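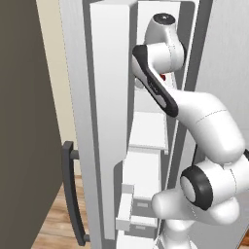 Saturday, July 27, 2019

I finished the book about Pradska this morning, before breakfast, and I am still inside it a little. It is a history of a salt town, 95 years of it only, from the opening of the second mine until the fire. I bought it in February and then I was afraid of it for a long time, because the letters are small and the footnotes are many.

The author worked from the account books of one trading house, Fankhauser, and from the letters which the widow of the house wrote to her sister. The sister's answers are lost. So one reads only one side, and after some time I began to make the answers myself. When the widow writes "you are wrong to call him a thief," I know very well what the sister wrote before.

The best part is chapter 12. The town council wants to sell the road to Tirlow, and the widow is against it, and she writes the same complaint to the council in 2 versions. One is polite. The other she did not send, but she kept it all her life in the box with the receipts. I read both versions aloud in the kitchen and I was surprised how much I liked her in the second one.

What I did not like: the author is too sure. He says many times that the widow "must have felt" this or "surely understood" that. How does he know? The account book says that she bought candles and rope. It does not say what she felt. I wrote a small question mark with pencil each time, and then I stopped, it was becoming a bad habit.
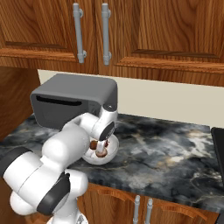
Bowl with two brown round things, gray microwave behind.

After lunch I walked to Itudum, the secondhand shop by the bridge, to ask if they have his earlier book, the one about the river tolls. They do not have it. They can order it, but it takes up to 45 days and one must pay first. I said I will think about it. Then I went out, stood on the bridge, went back and paid. I also took a thin book of maps with a broken cover — the salt road is in it, but the name of Tirlow is printed in the wrong place, on the other side of the hills. Or maybe the history book has it wrong. I must compare them tomorrow with good light.

In the evening I copied the unsent letter into my notebook by hand. My English is slow for such old sentences and I had to look for "forbearance" in the dictionary. She says the council has used up all of hers.

Tomorrow also: return the library books, and write to the shop that I gave them the wrong house number.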